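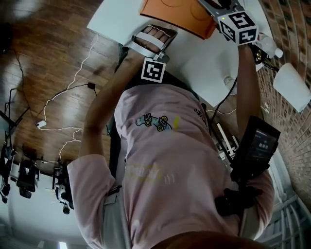 One of you wrote on the feedback sheet that practice is practice, and that if a person puts in the hours the skill has to follow, so why spend a whole session picking at it?

Fair question. I would be happier with it if "the hours" meant the same thing in any two of the papers on the reading list. It doesn't. Tonight's notes go over the problem again, using the Plondberg typing study as the main case.

Skill and Practice, Handout 4
What do practice studies measure?

1. The claim

You have all met it in some form. Time spent on a task improves performance on that task, and more time improves it more. The first half is hard to argue with. The second half gets repeated with a confidence I don't share. Early gains tend to be large and later ones small, and a straight line drawn through the early part will promise you things you never get.

2. The Plondberg study

449 adults signed up for a course in touch typing. 376 took the final test. The report gives the average improvement for the 376 and says next to nothing about the rest. Read the methods section and see if you can find where they went. I couldn't.

Why does it matter? People who are getting nowhere have a good reason to quit. If the slow learners left, the average for those who stayed goes up even if the course did nothing special for them. The authors say the dropouts were "similar in background," meaning similar in age and schooling. Background wasn't the thing to worry about - progress was, and the weekly scores for the dropouts are not reported.

There is a second problem. Practice hours were taken from a diary kept by the learners themselves. Fill in a diary at the end of a tiring week and you will write down what you meant to do.

3. Stomstead and the matter of rest

The Stomstead group did it better in one respect: they used a timer on the keyboard, so the hours are real hours. They compared one long block with short blocks separated by rest. Short blocks came out ahead on the final test, and this is the result that gets quoted.

Look at when the test was given. The long-block group sat it straight after their last block, at the end of an afternoon. The short-block group sat it in the morning. Tired people type badly. That tells us about tiredness, and perhaps nothing about learning. To separate the two you need a delayed test with both groups rested. They say one is planned for June.

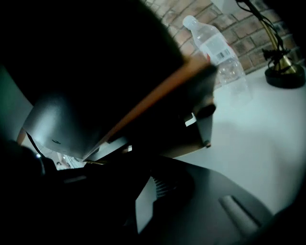

Fig. 2. Orange-copper edge, close up.

4. Transfer

Does practice on one task help with another? The Gadska training package says yes, and supports this with a 42-item questionnaire in which users rate their own general dexterity before and after. Rated by themselves, after paying for the course. I would not call this evidence of anything except goodwill.

The Stojanović test is a more useful tool, at least on paper. It asks for an unfamiliar task, scored by a person who doesn't know which group the learner was in. Results so far are mixed. Close relatives of the trained task improve a little; distant ones mostly don't. I expect it will stay that way, but hold me to the data if it doesn't.

5. Before next session

Read the Plondberg methods section again, slowly this time. Then write one page on the following.

Suppose every missing learner had made no progress at all. How would the reported average change, and can you work it out from what is printed? If you can't, say what number you would need.

Pick any 5 claims about practice from a magazine, an ad or a coach's website. For each, note who was measured, when, and by whom. Blank entries are fine - I expect plenty.

Bring the page on paper. The room printer is still out.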